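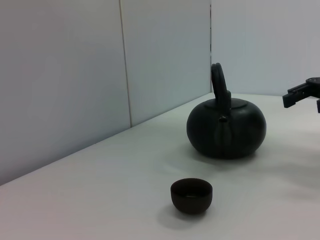
Machines and Everyday Work, Handout 3
Can a robot do your chores yet?

Okay, so last session we ended on factory arms, and a bunch of you asked the obvious follow-up: if a machine can weld a car door all day long, why am I still doing my own dishes? I promised I'd write something down, so these are my notes, cleaned up a little (not a lot!). Read them before we meet again and bring your arguments.

Start with pouring tea. I love this one as a test chore because everybody in the room has done it half asleep. Think about what you do. You get hold of the pot by the handle, and if it's one of those tall loop handles over the lid, the pot can swing or tip under your hand. You line the spout up with a small cup. You tilt slowly, you watch the level, you stop a bit before you need to because there's always a dribble. And you keep the lid from falling in the cup! Most people forget to list the lid. I forgot it too the first time I taught this.

Now give the same job to an arm with a two-finger gripper. Write down, for each step, what it has to know and how it could find out. Dark pottery on a pale table is pretty friendly for the camera, because the outline is easy to pick out. The inside of a dark cup is another story. Tea is dark, the cup is dark, so where's the top of the liquid? You or I would go by the shine and the sound and the weight leaving the pot. A robot can use those things too, but somebody has to give it the sensors and the practice.

The practice part is where I want to spend our time. In the Watville exercise (the packet I handed out, pages with the coffee ring, sorry) the arm gets 167 tries at picking up a pot and tipping it over a cup. Look at the column of misses before you look at the successes. Almost 100 of the tries went fine, and if you stop reading there you'll think the problem's nearly solved. Then sort the misses by where the cup was standing. They bunch up when the cup is close to the pot and the spout has to come up and back to clear it. Same pot, same cup, same table, and a few inches ruin everything.

Compare that with the Zinley packing line from Handout 2. There the boxes show up in the same spot, facing the same way, and if one's crooked a rail pushes it straight. The shop floor gets to cheat! We rebuild the room around the machine. I don't think many of us want to rebuild our kitchens that way, although I had one student argue for it very well, with drawings.

So, my own answer, for what it's worth: some chores, in some rooms, with somebody nearby. Vacuuming a flat floor, sure. Moving a cup from one place to another on a clear table, pretty often. Serving tea to your grandmother at a crowded table with a tablecloth and a cat, I wouldn't bet my good pot on it. I've changed my mind on this twice since I started teaching the course, so feel free to push me again.

For next time

Pick a chore you do at home and break it into steps small enough that a stranger could follow them blindfolded. Mark the 2 steps you think a machine would mess up first, and say what it would need to feel, see or hear to get them right.

Read the Lalluvura chapter on grasping. Skip the math box if it scares you, we'll do it together on the board.

If you have a teapot you don't care about, bring it. Different handles, please, I already own plenty of the side-handle kind.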